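Chapter 2
Who Teaches the Machine?

I spent my first working summer tying bouquets at Hermans, a flower packer big enough to need 47 people on the day shift. My thumbs were green until fall! So when I heard that the company was getting ready to automate part of its tying line, I did what any nosy former employee would do and invited myself back.

I'd expected to talk about speed. The old line made 400 bouquets an hour on a good day, and the planners wanted 600. But the people on the floor kept steering me to something else: who gets to show the new system what a good bouquet is? Orestis Fragkou had been tying for years (he trained me, poor man), and in February he was moved off the line to work on demonstrations. Same flowers, same hands, but now every move he made was a lesson. He liked it, mostly. He missed the gossip, and he wondered what his job would be called once the lessons ran out.

Gerrit Jacobs, his supervisor, had worries of his own. How do you pay someone for a skill you're copying? Keep both men in mind as you read, because we'll come back to their arguments in every section of this chapter.
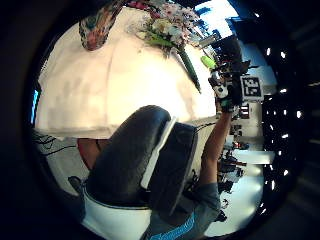 Wender, 06/08/2019

Gloves on both hands, a bouquet on the tablecloth, and more gear than I ever had at my old bench. I asked Orestis whether it felt like arranging flowers. "It feels like explaining them," he said, "to somebody who never gets bored." Then he asked me to move my coffee.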